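Home | Fixtures | Tables | Clubs | Officials | Support

League Support Log: Results and Ladder

Category: Results entry > Ladder and percentage faults

Last updated: May

Summary: A-grade ladder shows Otosley below Grollico on equal points, although Otosley has the better percentage on the printed score sheets. Reported by the Otosley club secretary by email. Logged as a ladder fault, medium priority. Public ladder left up while under investigation, with a note beneath it saying that positions are provisional.

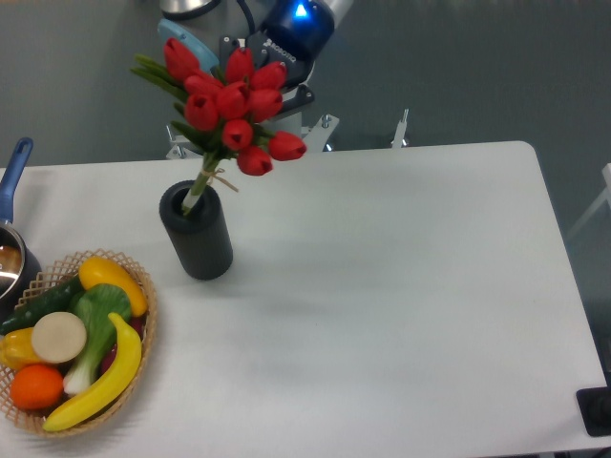

Log kept by Abílio Peixoto, results and fixtures desk

Fault as reported

Otosley and Grollico have the same number of wins and the same premiership points. Ladder order between them should be settled on percentage, meaning goals for divided by goals against, times 100. The club's own working puts Otosley ahead. The website puts Grollico ahead. The secretary attached scans of the score sheets for every Otosley match this season and asked for the ladder to be corrected before the next round is published.

Initial checks

Forced a ladder rebuild from the admin page. No change in order.

Cleared the page cache and loaded the ladder in a second browser, logged out. Same order.

Compared the A-grade ladder with the B-grade and under-17 ladders. Both of those agree with hand working. Fault appears to be confined to A grade.

Checked the sort settings for the grade. First sort is points, second is percentage, third is goals for. These are the same in all grades and match the competition rules. Sort settings ruled out.

Percentage working

Exported the A-grade results to a spreadsheet and totalled goals for and goals against by club. The export agrees with the ladder to the second decimal place, so the ladder is doing its sums correctly on the data it holds. The data must therefore differ from the score sheets.

Went through the Otosley results one at a time against the scans. All agree. Goals for and goals against are right in every match.

This moved the fault to the Grollico side. Asked the Grollico secretary for their sheets. They arrived at 4.15 pm as phone photos, two of them sideways, all readable.

Cause

Grollico's away match against Ragnarsson is entered on the website as a win by 69 goals to 31. The score sheet, signed by both captains and both umpires, has 39 goals to 31. The result itself is unaffected, which explains why the points were right and neither club queried it. The extra 30 goals lifted Grollico's percentage enough to put them over Otosley, and lowered Ragnarsson's percentage as well. Ragnarsson did not change position because they are a full win clear of the club below.

The entry was made by phone on the evening of the match. The handwritten 3 on the sheet is closed at the bottom and could be taken for a 6. Quarter scores were left blank. Had they been filled in, the form would have compared the last quarter's progressive score with the final score and refused the entry.

Correction, first attempt

Changed the Grollico score to 39 in the match record and saved. The match page updated. The ladder did not.

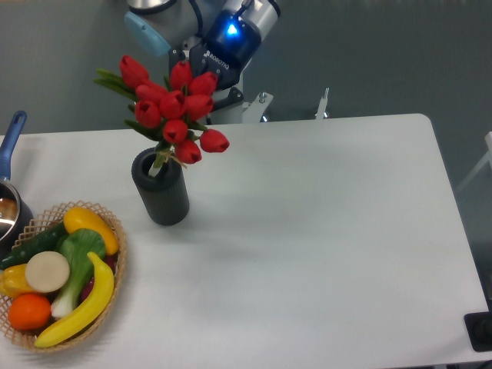 Rebuilt the ladder again. Still no change. Opened the match history and found that the original result had been locked when the round was closed. Editing a locked result alters the display score only. The ladder reads from the locked copy. This is by design, to stop late changes to closed rounds, but the edit screen gives no warning and the save message reads "Result updated" in either case.

Correction, second attempt

1. Reopened the round from the grade menu. Requires association-level login; club logins do not show the option.
2. Unlocked the single match. Left the other matches in the round locked.
3. Re-entered the score as 39 to 31, this time with all four progressive quarter scores from the sheet.
4. Saved, locked the match, closed the round.
5. Rebuilt the ladder for A grade only.

The ladder then showed Otosley above Grollico. Re-exported the results and repeated the hand working for both clubs and for Ragnarsson. All three percentages agree with the website.

Side effects found

Reopening the round sent the automatic "results now available" email a second time to everyone on the A-grade list, 300 addresses. Four replies received asking whether a score had changed. Standard reply sent with the corrected score. In future, untick the notification box on the grade menu before reopening a round. It ticks itself again when the round is closed.

The shooter statistics were not affected. Individual goals for the match had been entered correctly from the sheet and added up to 39. The system does not compare the shooters' total with the team total. Raised separately as a feature request, see below.

The season summary sent to the local paper is drawn from the ladder each week. The last summary carried the wrong order. Sports desk told by phone and the corrected ladder sent over as plain text, which they prefer to the spreadsheet.

Further check

A query was run over all closed rounds for matches where the shooters' goals do not equal the team score. Roughly 2,000 shooter lines were read, covering every grade. One other mismatch was found, in B grade, Lotumus at home to Otosley. There the team score was right and one goal attack had been credited with a goal belonging to her replacement in the third quarter. No effect on the ladder. Passed to Lotumus to confirm from their sheet.

Requests raised with the software supplier

Warn the user when editing a locked result, or refuse the edit.

Compare shooters' goals with the team score on entry.

Make quarter scores compulsory in senior grades. The supplier has replied that this can already be switched on for each grade. Switched on for A grade and B grade. Left off for juniors, where several clubs record the final score only.

Advice to clubs entering scores

Enter the quarter scores as progressive totals, as they appear on the sheet. Do not enter goals per quarter.

Have the sheet in front of you when typing, not a text message from the courts.

If a score is wrong after the round has closed, email the results desk with a photo of the sheet. Do not correct it yourself. The match page will look right and the ladder will stay wrong.

Status

Ladder fault: closed. Provisional note removed from the A-grade ladder. Both secretaries informed, Grollico accepts the corrected score.

Lotumus shooter line: open, waiting on score sheet.

Shooter total check: open with supplier, no date given.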